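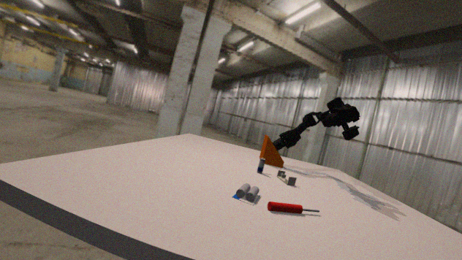
3.2 Setting up and looking after the simulated cell

The Sterkholm cell consists of one arm, one table and a warehouse that contributes nothing to the task but took most of a January to light. We kept the hall from the earlier Hullis study, concrete pillars and all, and put the arm at the back of the table, behind an orange block. The block hides the foot of the arm from some viewpoints, which our reviewers have asked about and our perception module has complained about in its own way.

Each episode starts from a stored layout. We prepared 234 of these by hand, a job we do not recommend. Objects are placed a hair above the surface and allowed to settle for eight simulated seconds. Cylinders on their sides were the chief offenders in early runs, and one left the table altogether at a speed we have chosen not to report. Raising the rolling friction cured this.

Upkeep is duller than on the real machine at Skemmont, where somebody has to find the grease. After every change to the physics settings we move the arm to its home pose, check the joint zeros, and lower the gripper beside the screwdriver (Figure 2).

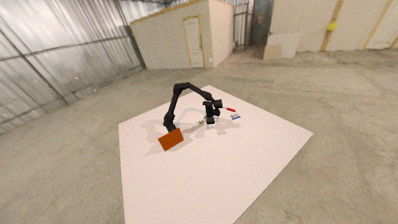

Figure 2. The simulated arm with its gripper low over the platform, beside the red-handled tool.

If the fingers sink into the table, the collision shapes are rebuilt with the Muriithi scripts and the check is repeated. Over 3080 episodes this was needed seven times, always after somebody had improved something.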